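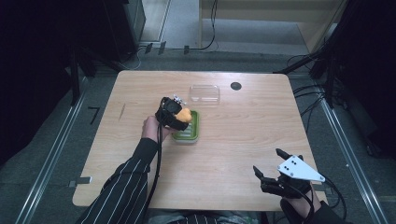
December, the night before the choir thing

Ten past eleven and I'm in bed with a hot water bottle and a plate of crackers, writing this on my knees, so forgive the handwriting, future me. I wanted to get today down before it all blurs into tomorrow, when I will be standing in a cold church in a borrowed skirt trying to remember which verse has the high bit.

So! The choir. I've been going since September and I still can't quite believe they let me in. I only went that first night to keep my sister company, and then she dropped out after two rehearsals (her knees, the stairs, the parking, pick one) and I was left there with a folder and a pencil and a seat in the second row of altos. I didn't sing a note for the first half hour. I just opened and closed my mouth like a fish. Then we got to a slow piece I half knew from school and something came out of me, and the woman next to me gave me a little nudge with her elbow, and that was that. I bought my own folder the next day.

Tonight was the last run-through before the concert and it was a mess. A big, loud, cheerful mess. The basses came in a whole page early on the second number and just kept going, very confident, and the rest of us sort of piled in after them. Luminița stopped us by putting both hands flat on the piano lid and looking at the ceiling. She has never once yelled at us. I almost wish she would! She just waits, and the waiting is terrible, and then she says "from the top of the page, please" in that soft voice and you want to crawl under your chair.

I should put down her whole name, I guess, so I remember it when I'm ninety: Luminița Ciobanu. She drives in from Brarow for every rehearsal, 45 minutes each way, and in this weather it has to be more. She brings a thermos of something that smells like cloves and she never offers it to anyone. I respect that.

The piece I'm scared of is the Marska. That's what we all call it, anyway. It's a carol from the village where her grandmother grew up, and she wrote out the parts herself by hand, and the copies are so faint in places that I've gone over my own line in blue pen. It has eight verses and every one of them has the same tune and a slightly different ending. Eight! Verse five goes up where verse four went down, and verse six goes up too but later, and I have gotten it right exactly one time, in the shower, with no witnesses. I've been singing it in the car, I've been singing it to the dishes. My downstairs neighbor hummed verse one at me in the elevator on her way to the laundry room, and I could have died.

Anyway, rehearsal ran late and then there was the whole business with the skirts. We're supposed to be in long black. I own a short black skirt, a long gray skirt, and a pair of black pants with a shiny patch on the seat from years of office chairs. I went to Filtby on my lunch hour to see if they had anything and the only long black one in my size was 200 dollars and had a sort of ruffle situation going on around the bottom. I tried it on anyway. I looked like a lampshade in mourning. So I came home without one and sent a sad message to the group, and inside of ten minutes three people had offered me theirs, which made me a little teary at my desk, I'll admit it.

The one I ended up with belongs to Doreen from the sopranos, who is a good deal taller than me, so I spent from eight to nine thirty tonight on the living room floor with a mouth full of pins. I'm not cutting it, obviously, just tacking it up so I can let it down again before I give it back. I did the first side nice and neat with tiny stitches and then I got bored and did the second side with stitches you could drive a truck through. It's dark in that church. It'll be fine.

What else. Oh, supper was bad. I had a plan for supper! I had leeks. But then I was pinning and humming and the leeks went from soft to brown to a smell, and I ate toast standing up at the counter and then had these crackers for the second course. The pan is soaking. I'm going to let it soak until the concert is over and I'm a free woman.

Mom called in the middle of the hemming, naturally. She wants to know what time to come, where to park, if there's a bathroom, if it's heated, if there will be a collection and how much people put in. I said seven, behind the bank, yes, sort of, yes, and I don't know, Mom, whatever you like. She's bringing Aunt Peg. Aunt Peg sang in a choir herself for 35 years and has Opinions about altos (she thinks we drag). I told Mom to sit her toward the back. Mom said Peg's already decided on the front, on the aisle, for her leg. So that's something to look forward to, Aunt Peg's face, right there at hip level, all through the Marska.

I did have one really lovely moment today and I want to write it down properly. After Luminița let us go, a few of us hung around to stack the chairs, and the heat had already clicked off so we all had our coats on. And Ghiță, the old tenor with the enormous eyebrows (I still don't know if that's his first name or his last, everybody just says Ghiță), started in on the Marska by himself while he was carrying two chairs. Not showing off at all. Just the way you'd sing putting away groceries. And one of the altos picked up our line, and I picked it up off her, and then there were maybe a handful of us, in our coats and scarves, stacking chairs and singing this thing that's been giving me nightmares. And I got verse five! I went up where you're supposed to go up! I didn't even think about it until we were on verse six, and then of course I did think about it, and I went up too soon, and Ghiță waggled his eyebrows at me over the chairs and kept right on going.

I walked home the long way after that, past the bakery and down by the creek. It was so cold my teeth hurt. Somebody on Alder has put up one of those blow-up snowmen and it had lost its air and was lying face down on the lawn like it had gotten some bad news. All the windows were lit up along there. I like walking past people's lit windows more than I should probably admit. You get a lamp, a bookshelf, the top of somebody's head. One house had a kid practicing trumpet, the same four notes again and again, and getting them wrong in a new way every time, and I felt very close to that kid.

I keep thinking about Dad, too. He would've loved this. He couldn't carry a tune to save his life but he sang all day long, in the garage, in the yard, to the dog, and he made up the words when he didn't know them. We used to beg him to quit. He'd have come tomorrow in his good brown jacket and clapped in all the wrong places. I found one of his cough drops in the pocket of my winter coat last week, the honey kind, all stuck to its wrapper, and I put it right back where it was.

Okay, it's getting late and my hand's cramping up. Things to do tomorrow, so I quit lying here reciting them:

Iron the white blouse, the one with the real buttons.
Black tights, and check them for holes in daylight this time.
Pencil, folder, water, cough drops (new ones).
Return the library books on the way, they're already overdue.
Cookies for the table afterward. I said I'd bring two dozen and I haven't bought the butter.
Call Peg and be nice.

We have to be there at six for warm-up, and Luminița wants us lined up by the side door at ten to seven with no gum and no phones. I'm third from the left end in the second row, behind a very short woman, so there's no hiding.

Verse five goes up. Verse six goes up, but later. Verse seven I can't remember at all right now, so I'm getting out of bed to look at the folder, and then I'm turning off this lamp.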